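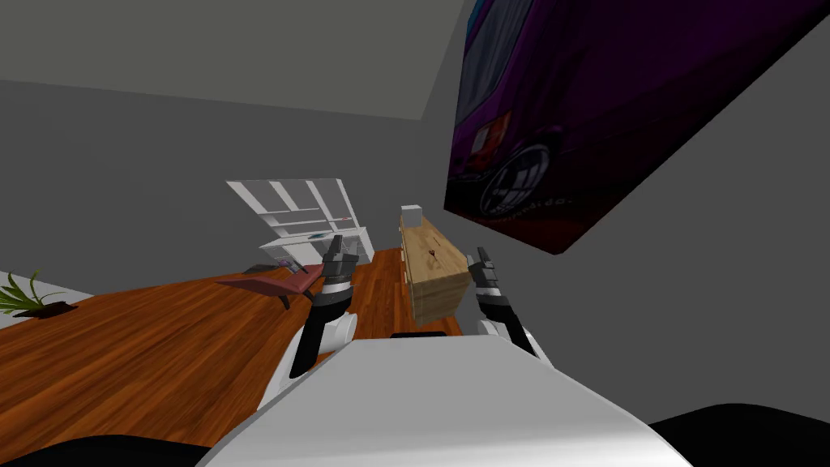 4.3 Setting up the self-checkout station

The Rellov station reads the patron card and the item barcode, then sends the loan to the Zollero catalog. Complete section 4.2 (network settings) first.

1. Turn on the station and wait for the sign-in page.
2. Enter the branch code and the staff PIN.
3. Open Loans > Limits. Set the loan period to 30 days and the item limit for each card.
4. Open Receipts and choose Print, Email or Ask.
5. Scan a test card, then a test item. The due date must match the period set in step 3.
6. Return the test item at the staff desk.

Note: The station stores up to 192 loans while the catalog is offline. Stored loans are sent in the order they were made.

Caution: Do not turn off the station while the Sending light is on. Stored loans may be lost.
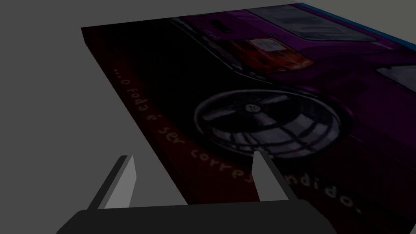 Can patrons renew an item at the station if another patron has placed a hold on it?

Items on hold cannot be renewed at the station. The screen shows code 179 and the current due date stays the same.

7. To block other item types, open Loans > Exceptions, select the type and press Save.
8. Sign out. The station returns to the patron welcome page.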